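Gimia 7 adds a tabletop bottle-handling pack to its simulation kit

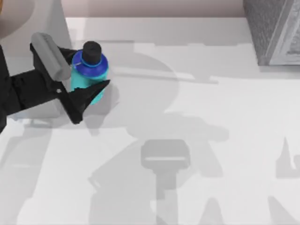

A simulated arm holding a small bottle upright over the table in the Gimia bottle pack.

The November release of Gimia, the manipulation simulator sold by Hoturden, comes with a new add-on for labs that test pick-and-place policies before moving them to hardware. The bottle pack covers small capped containers on a flat table. We ran it for two weeks on the shared workstation at our Ullivport site and compared it with the block and tray packs we already license.

The pack contains 105 container models and 1616 starting layouts. Containers differ in height, diameter, cap shape and mass, and each can be set as empty, half full or full. Liquid is not simulated. A half-full bottle is a rigid body with a lowered center of mass, and Hoturden says so in the manual. For upright transport at moderate speed this is adequate. For pouring or shaking it is of no use, and buyers who need that should wait.

Contact handling is the main change from the previous version. Gimia used to treat each finger as a single convex hull, so a tapered fingertip behaved like a thick wedge and pushed narrow objects away before the grip closed. Release 7 splits the finger into several smaller hulls. In our runs, side grasps on the narrowest bottles succeeded far more often with the same controller and the same gains. Grasps by the cap improved less. The friction value for caps is a single global setting, and we had to raise it from the default before lifts became repeatable.

Rendering has also been reworked. Light position, softness and intensity can now be varied per episode, and the arm casts full shadows on the work surface. This matters for camera-based policies. A model we had trained on evenly lit scenes lost accuracy when large arm shadows crossed the table, and recovered most of it after retraining on the varied set. The cost is speed: with soft shadows on, our frame rate dropped by almost 37 percent. Shadows can be set to hard or off in the scene file.

Installation took one morning. The pack needs the Vasić solver, which is now a separate download, and the installer does not check for it. If it is missing, the simulator starts normally and then stops at the first contact with an unhelpful index error. Scene files from release 6 load after a conversion script is run on them. Ours lost their camera names in the process and had to be relabeled by hand.

Logging is good. Joint positions, gripper width, contact forces and camera images are written on one clock, and an episode can be replayed from any step. Two gaps remain - there is no way to export only the failed episodes, and force values are stored without units.

The pack is licensed per workstation and requires release 7 of the base simulator. Sites on a maintenance contract get the base upgrade at no charge but pay for the pack. A trial version with a reduced set of layouts is available on request from Hoturden. Our converted scene files and the cap friction settings we used are on the Ullivport group drive, in the simulator folder.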